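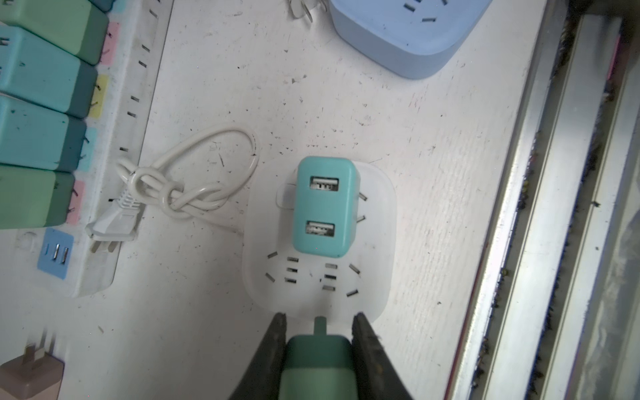 3.2. Consommation en veille et usages domestiques de l'électricité

La part des appareils maintenus sous tension en permanence demeure mal connue dans l'habitat collectif. Les relevés effectués à Inville portent sur 400 logements, équipés chacun d'un compteur divisionnaire de marque Genlow. Le pas de mesure retenu est de 60 secondes, ce qui permet de distinguer les cycles de réfrigération des charges constantes — chargeurs, décodeurs, petits blocs d'alimentation.
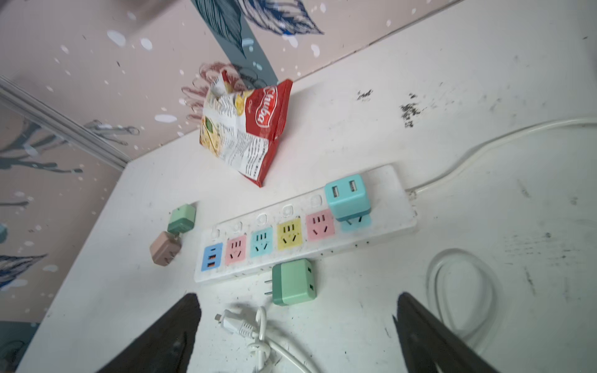
Les ménages ont été répartis selon la surface du logement et le nombre d'occupants. Un questionnaire, administré en janvier, a recueilli les habitudes de débranchement ainsi que le recours aux blocs multiprises. Les réponses incomplètes ont été écartées de l'analyse ; il reste 2251 journées exploitables, réparties de manière inégale entre les bâtiments. La résidence Skevura, livrée plus récemment, y est surreprésentée.

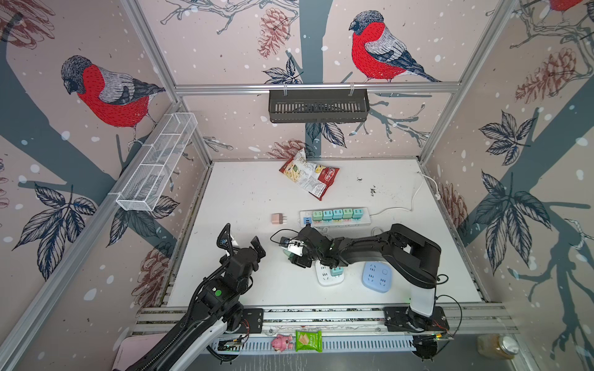 Cette répartition inégale a conduit à pondérer les observations par bâtiment, selon la procédure de Konstantinidis. La charge résiduelle nocturne a ensuite été estimée entre deux heures et quatre heures du matin. L'écart entre petits et grands logements se réduit sensiblement après pondération, sans disparaître dans les immeubles chauffés à l'électricité.
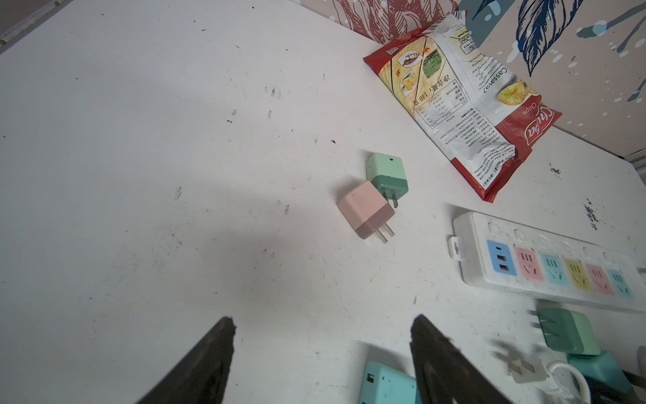 Ifigeneia Sfakianakis

Figure 2. Petits chargeurs posés sur un plateau blanc.

Les déclarations des occupants concordent imparfaitement avec les mesures. Plusieurs ménages affirmant débrancher leurs appareils chaque soir présentent une charge nocturne comparable à celle des autres. H. Maglaya (communication personnelle) attribue cet écart aux équipements fixes, en particulier aux interphones et à la ventilation, que le questionnaire ne mentionnait pas. Leur contribution est examinée séparément à la section 3.3.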